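Wann räumt endlich mal jemand anders meinen Schreibtisch auf?

Am Freitag hatte ich wieder so einen Abend, an dem ich eine halbe Stunde lang Ladekabel entwirrt habe, und dabei kam mir die alte Frage: Können Maschinen das inzwischen? Staubsaugen klappt ja (mein Tredik fährt seit Juni brav seine Runden und verschluckt nur gelegentlich eine Socke). Aber Tastaturen, Stecker, Kleinkram, also der ganz normale Wahnsinn auf einer Tischplatte? Bei Derken in Skuvstead beschäftigen sie sich genau damit, und ich bin natürlich hin!

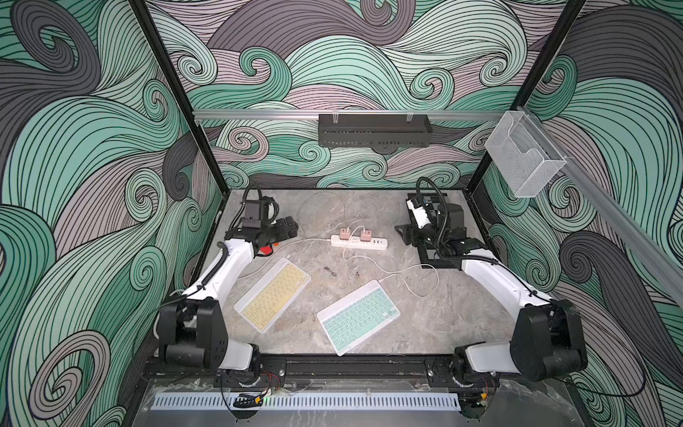
Zwei Arme, zwei Tastaturen, eine Steckdosenleiste. Und diese Tapete!

Mein erster Gedanke: Das sieht ja aus wie bei mir zu Hause, nur mit schönerer Wand. Zwei Tastaturen kreuz und quer, dazu weiße Kabel, die sich in Schlaufen über den Tisch legen. Für uns ist so etwas in zwei Minuten erledigt, für einen Greifer sind Kabel richtig fies, weil sie bei jedem Anfassen eine andere Form annehmen. Eine Tasse bleibt eine Tasse, aber ein Kabel?

Aus der Nähe versteht man auch, wie wenig so eine Hand mit unserer zu tun hat. Zwei Finger, fertig. Versucht mal, mit Daumen und Zeigefinger einen Stecker aus der Leiste zu ziehen, ohne die Leiste festzuhalten. Ich hab's daheim probiert und das ganze Ding hinter mir hergeschleift.

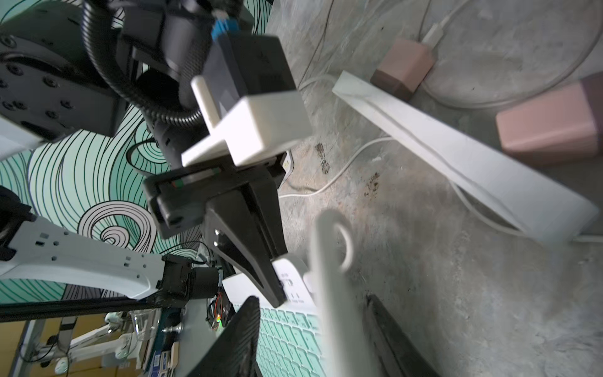
Und, kaufen oder warten?

Warten, ganz klar. Wenn von 100 Versuchen 3 danebengehen, klingt das erst mal super, aber bei meinem Verschleiß an Kabeln wäre das jede Woche eine kleine Katastrophe. In der Werkstatt, wo immer dasselbe Teil an derselben Stelle liegt, sieht die Sache schon anders aus. Zu Hause liegt bei mir gar nichts zweimal gleich, und irgendwas kommt immer dazu, gern auch ein Spielbrett neben der Tastatur.

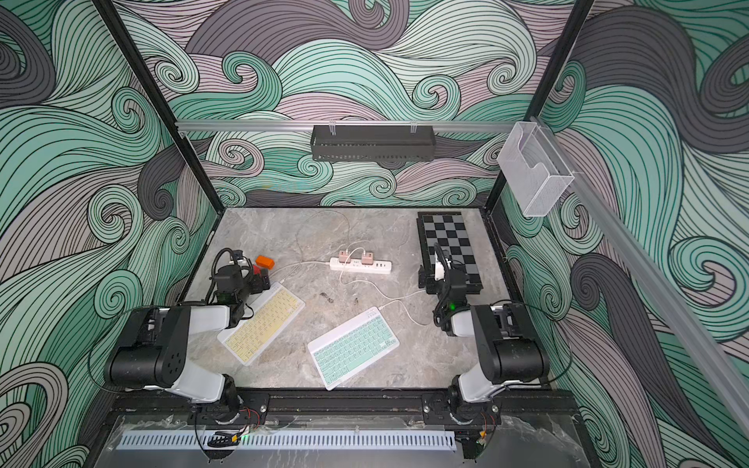
Was mich trotzdem optimistisch macht: Vor ein paar Jahren hätte ich über die Idee nur gelacht, und jetzt rechne ich ernsthaft aus, was mir so ein Helfer wert wäre. Bei 1.000 Euro würde ich schwach werden, glaube ich, auch wenn er nur die Kabel aufwickelt und die Tastatur gerade hinlegt. Bis dahin bleibt es bei Klettband und der Schublade, in die ich lieber nicht hineinschaue. Falls ihr einen guten Trick gegen Kabelsalat habt, schreibt ihn mir bitte in die Kommentare!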